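Budgeting for the second gripper

Jan 29, 2018

I said in the last post that I would write up what the hand-held gripper cost us and what I plan to spend this year. I finally sat down with the receipts, so here are the numbers, along with the mistakes.

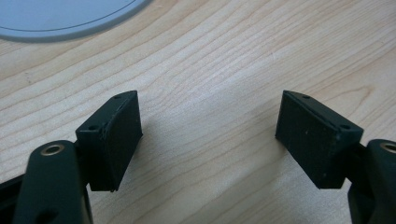
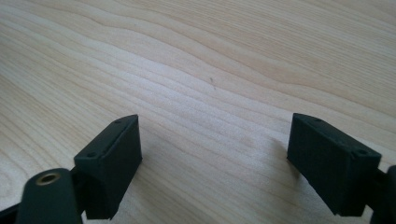

The gripper over the desk, fingers open. The blue disc in the corner of the first one is not in view in the second.

The short version is that one gripper is not enough. Eamon Tierney and I share it, and we are never free at the same hours, so in theory that should work out fine. In practice one of us always has it apart when the other wants to record. I want a second one on the desk by May, built to the same drawings, with the same finger pads, so that anything recorded on one can be used alongside the other.

The first one came to 261 dollars in parts. That covers the printed pieces, the bushings, the screws, the camera mount and the cable. It does not cover the camera, which I already had, and it does not cover the prints that went in the trash. I did not keep track of those and I should have. My guess is that the failed arm links used as much filament as the good ones.

I asked two places about parts for the second. Conneely will print the whole set and send it with the bushings already pressed in for 190 dollars. Timov sells the material and the hardware separately and leaves the printing to you. Timov is cheaper on paper. But I went through the same thing last year, and by the time I had paid for shipping on three separate orders and reprinted the left arm twice, the gap had mostly closed. I am going with Conneely this time.

One thing I will do differently is order spare pads up front. The pads are the part that touches everything, and they are the part that wears. The corners get scuffed and the faces pick up lint, and once the face is no longer flat the grip changes. They come off with two screws each, so swapping them is a five-minute job if you have them in a drawer. Last time I did not have them in a drawer. I lost most of a week waiting on a pair. I am budgeting for 4 spares, which should last the year.

I would not spend extra on the bushings. I looked at a nicer set and could not find a reason for them at the loads we put on this thing. The brass ones are fine. What I would spend on is a decent press or an arbor to get them in straight. I put the first set in with a bench vise and a socket, and one went in crooked, which is how I came to reprint that left arm.

The other item is the desk itself. Up to now we have been working on whatever surface was free. Eamon thinks we should buy a proper bench from Dernadura and bolt everything to it. I priced one, and it would eat more than the second gripper and all the spares put together. The desk we have is flat and it does not wobble. It stays. If there is money left over at the end of the year I will look at it again.

Lighting is still an open question. Pale wood is easy to work on, but it throws a lot of light back, and in the afternoon there is a bright patch across it that moves as the sun does. A roller blind would take care of it for very little money. I have put one on the list and left a lamp off for now – I would like to see what the blind does before buying anything with a plug on it.

So the list, in the order I plan to buy:

The printed set from Conneely, bushings included.
4 spare finger pads.
A small arbor press, used if I can find one. There is a tool shop in Clendale that gets them in sometimes.
A second camera, same model as the first.
The blind.

The camera is the biggest line and the one I can't do much about. I thought about getting a cheaper one and decided against it. Two different lenses would mean two calibrations and two sets of problems, and Eamon has made it clear he is not doing the second calibration.

I have also set aside a little for things I have forgotten. Last year that was cables. I ended up buying the same cable three times, in three lengths, before I measured the distance from the gripper to the computer with a tape. This year I have measured it.

I will order the printed set this week and post again when it arrives and I have had a chance to put it together.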